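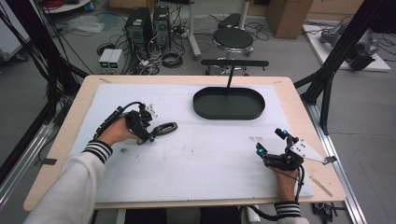
Figure 4. Key fob in the left hand, with the oval tray and T-shaped stand toward the back of the foam sheet.

3.2 Keys, trays and the things that hang over them

I should admit right away that I came to this part of the work with an opinion. I have owned a key tray for most of my adult life, and my keys have lived in it for maybe half of that time (the other half they were in a coat, in the fridge door once, or still in the lock). So when the Zervas home diaries came back and 30 households had written down where their small things ended up at the end of the day, I went straight to the pages about keys!

The object list we built from those diaries has 46 entries, and it is a wonderfully dull read: rubber bands, a tape measure, lip balm, loose change, a single glove. Car keys get their own entry, separate from house keys, and I had to argue for that one. My point was that a modern fob behaves differently in the hand from a bunch of metal keys. A fob is one chunky piece. It has a front and a back, it has buttons you'd rather not press by accident, and it doesn't drape or spread out when you let go of it. The one in Figure 4 is dark gray with a lighter oval panel for the buttons, and it's small enough to sit between the fingers.

People wrote surprisingly different things about how they put a fob down. Some drop it from a little height and like the clack. Some slide it off the fingertips with the buttons facing up, so they can grab it the right way around in the morning. One diary complained for most of a page about a ceramic bowl that was too deep, because the fob always ended up on its edge under the mail. After reading that, I started paying a lot more attention to walls. The tray on our table is a low one, dark green and oval, with sides that are raised just a bit. I'd call it a dish if the diaries hadn't used "tray" so often, and I've kept their word all through this paper.

Then there is the stand. Hooks and bars were the second most popular home for keys in the diaries, and plenty of people had some kind of combination, with a bar for whatever can hang and a dish underneath for whatever can't. Ours is plain: a thin post with a bar across the top, behind the tray, all in black. What I like about this pairing is that it makes you choose. A fob on a ring can go either place. A bare fob pretty much has to go in the dish, and yet several diary keepers told us they had balanced one on top of a bar or hook "just for a second." I have sympathy for that. I've done it with earbuds.

I use 3 words for the ways of putting something away, and they're the same ones as in the earlier Letamex write-up so that the two can be read together. "Set" is a gentle placement with the fingers still on the object at contact. "Drop" is any release above the surface. "Hang" needs the object to be held up by the bar. Balancing goes under "set," which I was talked into and still find a little odd.

A word on the table covering, too. We laid a white foam sheet over most of the light wood top. Foam is kinder to a dropped fob than wood is, and it's quieter, so anybody who drops things for the sake of the sound is missing part of the fun. It also picks up scuffs and specks, and I've stopped fussing over them. For the home comparison I treat the foam as a stand-in for a runner or a placemat, and I don't claim anything about glass or stone countertops, where I suspect people are much more careful.

The Cindix categories we borrowed for the diary entries lump trays and bowls together as "open containers." I've split them here, using wall height alone, and left everything else in the scheme as it was. Shape might matter as well. An oval gives you a long side to aim for, and a few of the diary drawings show the fob lying along it, but drawings made at the kitchen counter at the end of a long day are thin evidence. I come back to the oval question in Section 4, together with the wallets.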